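Filed under: Datasets / Home & Interior / Surfaces

# Stikeo Plain Surfaces

Stikeo is a folder of 900 pictures of plain household surfaces: walls, ceilings, tabletops, big sheets of board. Brenda Ulloa collected most of them. I wrote the labels, and I'm less sure of them than the old Terkis page made us sound.

**What the labels claim.** Each picture gets one surface tag and one shadow tag. The surface tag is the weak one. Up close, a pale wall and a pale ceiling can look the same, and I don't trust anyone who says they can always tell. If the picture didn't settle it, I used `pale_unknown`.

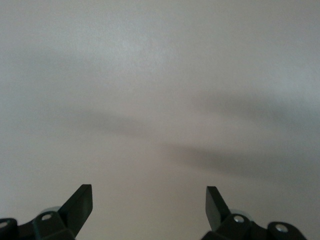 *Sample, tagged `pale_unknown`, `shadow_soft`. Four blurry gray bands, the darkest at lower right.*

**Shadows.** `shadow_soft` means no hard edge anywhere. Please don't use it to guess the number of lamps in a room. Someone at Marquez tried that with version 2 and sent us a nice chart, and I still don't believe it.

**Color.** Don't match paint from these. An off-white can drift toward pink in one corner and gray in another, and the tags say nothing about what is on the wall.

**Known problems**

- 420 pictures were labeled by one person only (me)
- `matte` and `smooth` overlap badly
- the Boltano rooms were all added in July

Corrections go to Atieno Mollel. Send the picture number and your reason.

We use cookies to remember your settings. Accept | Manage choices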